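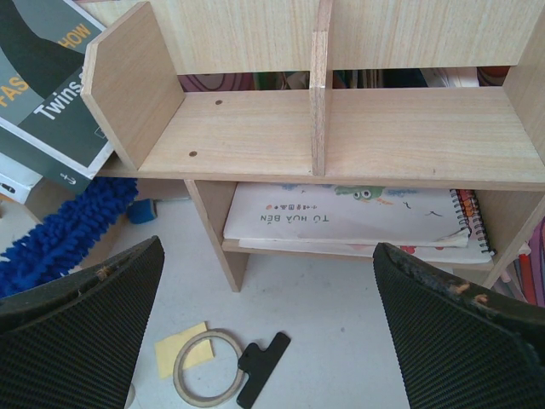 2020-10-27

Up at six because Wako was crying at the bedroom door. He has done this every morning since the clocks changed. As far as he is concerned breakfast is at the same time it always was. I held out until ten past and then fed both of them. Pledier came down late, ate half, and went back upstairs.

Her eating is the reason I am trying to write things down again. Dr. Teuber asked for notes at the September visit and I kept them for a week and then stopped. So, for today: half a pouch at six, a few bites of dry at eleven, most of a pouch at five thirty. Drank from the bathroom bowl twice that I saw. Litter box normal.

Vet appointment was at nine forty. We are still doing it from the parking lot. You call when you get there, somebody comes out in a mask and takes the carrier, and you sit in the car. I brought my book and read the same page over and over. It rained the whole time and I ran the wipers now and then to see the door.

Reinhold Teuber called me from inside after twenty minutes or so. Her weight is up a little. He was pleased with that, more pleased than I would have been over such a small amount, but he says at fourteen you take what you can get. Her teeth are no worse. He wants to stay with the Candusel on her food and not change anything until the blood work comes back, which he said could take up to 72 hours. I asked if I should call or wait. He said wait, they will call. I asked about the stiffness in the back legs and he said he felt along the hips and she let him, and that some of it is just age. He said to put a step next to anything she is used to jumping on, and to do it before she starts missing.

I paid over the phone, reading out the card number with the rain on the roof, and had to read it twice.

She was quiet on the way home. She used to howl the entire drive. I don't know if I should be glad about that. When I opened the carrier in the hall Wako hissed at her, as he does every time she has been to the vet, and she walked right past him and up the stairs. He followed and hissed at the bathroom door for a while. By lunch he had forgotten it.

Spent the middle of the day on the step question. The windowsill in the back room is the one that matters, because that is where she is from noon until the sun goes off it. I tried the old footstool first but it slides on the floor. Then I tried it with a bath mat under it and that held. She watched me do all this from the hall and did not come in. I put one of the dried fish treats on the stool and left the room. When I came back Wako was on the stool and the treat was gone. Second try, I shut him in the kitchen. She came in, smelled the stool all over, and went up it to the sill as if it had been there for years. For the bed I think I will need something wider. It's a high bed. There is a foam one in the Poltport catalog with three stairs but it costs more than I want to spend before I know she will use it. I may ask at the thrift store for a low bench.

Waltraud Kuhlmann came by at two with the bag of food she had left over from her old cat. She stood on the porch and I stood in the doorway. Four cans of the salmon and 4 of the chicken, all in date, I checked. She would not take anything for them, so I gave her a jar of the plum jam. She has been without a cat since June and says she is not looking. Then she asked me whether the shelter is still doing adoptions by appointment. I said I thought so and gave her the number. She wrote it on the back of her hand.

She wanted to see Pledier, so I opened the curtain in the back room and Waltraud went around the side of the house and looked in at the window. Pledier looked back at her through the glass. They stayed that way for a couple of minutes. Waltraud got her shoes muddy in the flower bed and said it didn't matter.

Other things. The fountain is making the grinding noise again. I took the pump out and there was hair wound around the little wheel, a lot of it, all Wako's. Cleaned it with the old toothbrush, put it back together, still noisy but less. New filter is due. I have 2 left in the drawer.

Brushed Wako for ten minutes while I was thinking about it. He allowed the back and the left side. The right side he bit me - not hard. There is a mat starting behind the ear and I will try again tomorrow when he is sleepy.

Need to order litter. The big bags were out of stock last week and the small ones work out to nearly twice the price. I'll look again in the morning. Also need to cut both sets of claws. I caught Pledier's on the blanket tonight and had to unhook her, and she was cross.

The Candusel goes down easier mixed in the salmon than in the chicken. She left a rim of it on the dish with the chicken yesterday and tonight the dish was clean. Will do salmon at night from now on and chicken in the morning, when there is no medicine in it.

Nine fifteen now. She is on the bed, which means she jumped, because there is nothing next to it yet. I did not hear her do it. Wako is on the radiator cover with one leg hanging down. Still raining. Phone is charged and the ringer is up in case they call early.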